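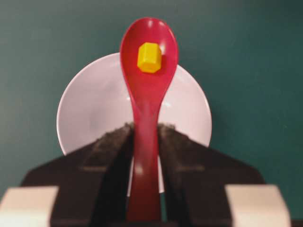
How to run the spoon demo on open day

Visitors come through the Plullby lab in groups of 13, and each group gets one turn at the spoon station. Telmo Arroyo wrote the first version of this page. Elisa Fiore updated it in June after the school visit.

What you need
The arm we call Bernard, with the two-finger gripper
Red plastic spoon
White plate
Yellow block
Program 469, loaded on the station computer

Before the group arrives
Set the plate on the teal surface, inside the tape marks. Run the home move twice and check that the arm stops in the same spot both times. Put the spare blocks in the drawer.

Running the demo
1. Ask visitors to stand behind the line. Keep one hand near the stop button.
2. Open the gripper and hold the spoon by the bowl, with the handle between the fingers. Close the gripper at force setting 3. Higher settings bend the handle.
3. Tug the spoon lightly. If it turns, open the gripper and seat it again.
4. Place the block in the bowl, near the middle.
5. Start the program. The arm should carry the spoon over the plate, pause, then tip it.
6. Put the wrist camera view on the big screen during the pause. Point out the fingers on both sides of the handle and the block in the bowl. People at the back can't see this from the floor.

If the block falls early
Press stop and pick it up yourself. Lower the speed by 2 steps before the next try. If it happens again, call Sang-wook Bang, who has the key for the calibration menu.

Leave the gripper open when you finish and sign the sheet by the door.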